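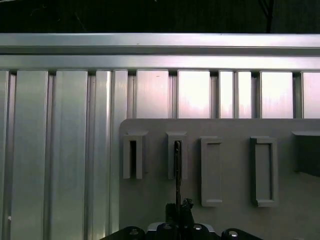

**Kanini Temba:** I'd hang the holders at elbow height, whatever you end up printing. Mine were at eye level for a year and I kept laying tools down in the open case because reaching up was a nuisance. Lost a screwdriver bit in a power supply that way.

**Zawadi Muli:** Elbow height puts them behind the case once a full tower is standing on the bench. I tried it. Everything on the bottom row was blocked.

**Kanini Temba:** Then lay the tower down. You have to for the motherboard anyway.

**Zawadi Muli:** For the motherboard, sure. I leave them upright for drives. A lot of the ones I get have the drives going in from the side and I don't want to flip the thing twice.

**batness:** Coming in from the printing side. If you're hanging a gray board on a ribbed metal wall, don't count on double-sided tape. It only touches the high spots. Bolt the board to a rail or to uprights and leave the wall alone. I had one from the Trosby files come down in December with every tool in it.

**Zawadi Muli:** Which Trosby file? There's a flat one with the slots in a row and a square one with mixed holders.

**batness:** The square one. It's 1105 in the list, I think the flat one is 1323. The square one is heavier and the parts that stick out pull it forward.

**rweyemamu:** I prefer mixed holders all the same. A row of identical slots looks neat but you end up with the wrong driver in the wrong slot. With slotted clips for the thin tools, a C-shaped opening for something round, and a box for the fat handles, each one only goes back where it fits.

**Kanini Temba:** Disagree. If you only own drivers, a row of slots is all you need, and it takes up a strip of wall and that's it. The square boards eat a lot of space for what they carry.
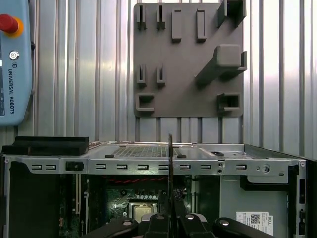
**oldtin:** How wide do you make the slit in a narrow clip?

**rweyemamu:** A hair under the shaft, so it grips. Print one clip by itself and try it with the tool before you print the board. PLA gets loose after a few months, PETG holds up better.

**oldtin:** Thanks. Mine came out too tight and one side snapped off the first day.

**rweyemamu:** Then the walls are too thin as well. Add a perimeter or two, and print it so the layers don't run across the base of the clip.

**batness:** Also round the top edges of the slit. The file comes with them square and the tool catches going in.

**Zawadi Muli:** Back to the bench. I did try it Kanini's way this weekend – tower on its side, open side up, small fixture plate on the left where my free hand is. It is easier on the neck, I'll give you that. The memory and the processor are right there. Drive bays with the plastic latches are fine too from above, better than I expected.

**Kanini Temba:** Told you. And you can get the cables out of the way without them falling back on the board.

**Zawadi Muli:** They still fall back. The power supply bundle goes right over everything. I use a velcro strap on the chassis rail.

**rweyemamu:** Slats under the case are a mixed blessing. Good for clamping fixtures, bad for screws. Put a tray down.

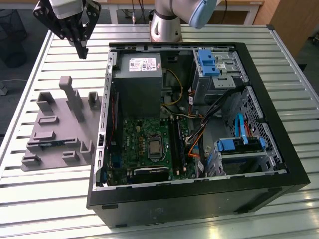
## What order do you strip them in?

**oldtin:** New question, same thread if that's OK. I have 21 office desktops to go through at the Wultholm workshop. Is there a usual order?

**Kanini Temba:** Drives first, then memory, then unplug everything from the power supply and lift it out. Board last. Leave the processor in its socket until the board is out and flat.

**batness:** I take the power supply out first. Gets rid of most of the cable in one go, and then you can see what you're doing.

**Kanini Temba:** On some cases you can't get at the top screw with the drive cage in.

**batness:** On some, yes. None of mine so far.

**Zawadi Muli:** Do one all the way through and write down the steps, then follow that for the rest if they're the same model. I get through 8 in an afternoon like that. Bag the screws per machine and write on the bag.

**oldtin:** They're two models. I'll do one of each on Monday and post the steps.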